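Chapter 7
The Long Form: Sport Told in Episodes

Before you read
Think of a match you remember well. Now decide whether you remember the match or the programme made about it. Keep your answer; you will need it for Exercise 2.

7.1 Why one film is no longer enough

There was a time when a sporting life could be dealt with in 48 minutes, leaving room for the adverts. The player was born, was small for his age, was overlooked by a fool, and won. The same life now takes up most of a week. This chapter looks at how the sports series came to be so long, who pays for the length, and what fills it.

Our main case is The Lollascombe Years, a series in ten parts on the rise and rather quicker fall of Lollascombe Rovers. It was made by Prerkton, a production company that had until then specialised in programmes about canals. Prerkton had 977 hours of old footage to work with, much of it of training in the rain. The club kept the right to see each part before it went out, and used that right freely. Students often find this shocking. They should read a few contracts.

7.2 Access and its price

A sports series lives on access: the dressing room, the team bus, the kitchen of a retired goalkeeper. Access is granted by the people the series is about, and they seldom grant it out of a love of history. In the Lollascombe case the club wanted to sell shirts, the former captain wanted to settle a row from 30 years before, and the broadcaster wanted something to put out in September. All three got their wish, and the row takes up the whole of part four.

Compare this with Gostwood, a single film about a rival side, made by Mavromatis with no help from the club at all. Mavromatis could not afford the match footage and was not allowed into the ground. The film is 70 minutes long and consists largely of supporters talking in their front rooms. It has dated far better, although it must be said that the sound is dreadful.

We do not suggest that access ruins a series. Without it the Lollascombe programme would have lost its best moment, when the former captain is shown the penalty again and asks for the tape to be stopped. But the viewer ought to know who was in a position to say no – and the closing titles, where such things are tucked away, go past at a fair lick.

7.3 The talking head

The seated interview is the brick from which the sports series is built. It is cheap, it can be cut to any length, and it allows a man to describe his own goal at greater length than the goal itself could ever fill. Watch for three things: what the speaker is asked (usually cut), what he is shown (sometimes kept), and how long he is allowed to be silent. Silence is taken for depth. Often he is trying to remember the score.

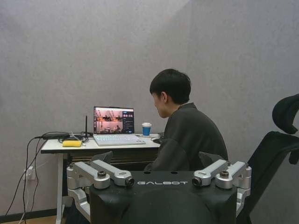 Lollascombe's former captain later complained that he had talked for two days and been left with six minutes, all of them about the penalty.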